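Floors, then. I've had so many of you write in about my hallway saga that I owe you an update! Eldana talked me out of carpet back in November and I've been dithering over planks ever since — pale, dark, or a bit of both.

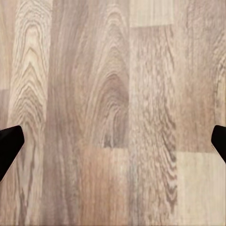
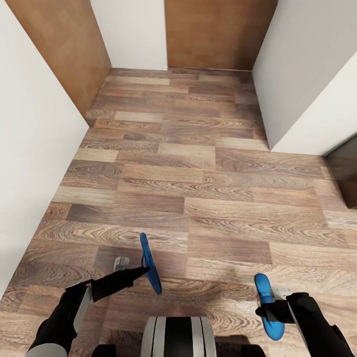

My quote from Segers came to £790 with fitting, and they want the skirting off first (guess who's doing that). If you've ever pulled off old skirting without wrecking the plaster, please write and tell me how. I've got seven lengths of it to go!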